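# Getting a two-song demo done at home in a weekend

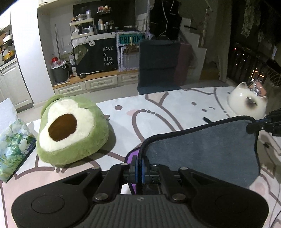
Start with the song, not the gear. If you can't get through it start to finish with one guitar or a keyboard, recording won't fix it. Sing it through a few times, change the words that trip you up, write the final lyric out big and stick it where you can see it. Then sort the room. Kitchens are the worst - all hard surfaces. Bedroom is better, and anything soft helps: duvet behind you, coats on the door, a cloth over the table. Mine has big cartoon animals printed on it and does the job as well as a plain one would. Phone off, fridge off if you can hear it (put a note on your keys so you turn it back on).

## What you need

- a laptop with any recording program, free is fine
- one decent mic and a stand
- closed headphones
- a pop shield, or a pair of tights over a coat hanger
- the lyric sheet and a pencil

That's it. Don't buy anything else this week.

## Friday night: guide track

Pick the tempo. Play along to the click at the speed you think, then knock it down a touch, everyone rushes at home. My song Ventura started at 80 and stayed there, but only after a whole evening of trying it faster and hating it.

Record guitar and vocal together, rough. Don't fix anything. This is only so you know where you are in the song later. Label it GUIDE so you dont end up mixing it by mistake. I have done this.

## Saturday: the playing

New strings the day before, not the same morning. Tune before every take, yes every take.

1. Set the level so your loudest strum sits well below red.
2. Mic a hand's length from where the neck joins the body. Pointing at the soundhole gives you boom.
3. Do three full takes. Have a brew. Listen back.
4. Choose the best one and patch the bad bars from the others.

If you're past 20 takes, stop. Wrong key or wrong day.

Bass next if you're having any, then shaker or whatever. Keep it thin. A demo with 6 parts played properly is plenty, and most of mine have fewer.

## Sunday: vocals

Late morning is good, voice has woken up by then. Water, not milk. Warm up on something that isnt the song.

Stand up. Sheet at eye level so you're not singing into your chest. Mute the guide vocal or you'll copy its mistakes. Sing the whole thing top to bottom, then go back for verses one at a time. Keep the take that sounds like you mean it even if a note is a bit off.

Harmonies last, and quieter than you think. Na-rae Sun sang the high part on my song Skuron and did it in 2 goes, sat on the end of the bed. I'd spent all of January on mine.

## Quick mix

- Vocal up first, on its own, then bring everthing else in under it.
- Roll off the low rumble on anything that isn't bass.
- Small bit of reverb. Then halve it.
- Listen on your phone, in the car, and very quietly from the next room. If you lose the words, vocal up again.

Leave it overnight before you decide you hate it.

## Sending it out

Export a WAV to keep and an MP3 to send. File name: your name, song title, nothing else. No "final_final3". Put your email in the file info too, as files get seperated from messages.

Keep the message short - who you are, which song to play first, a link. I sent one to Nestville (the open mic night, they book from demos) and it was four lines. Lultico is the band I play in and we go through the same steps, only with more arguing over the tempo.

Back the whole project folder up on a second drive before you close the laptop.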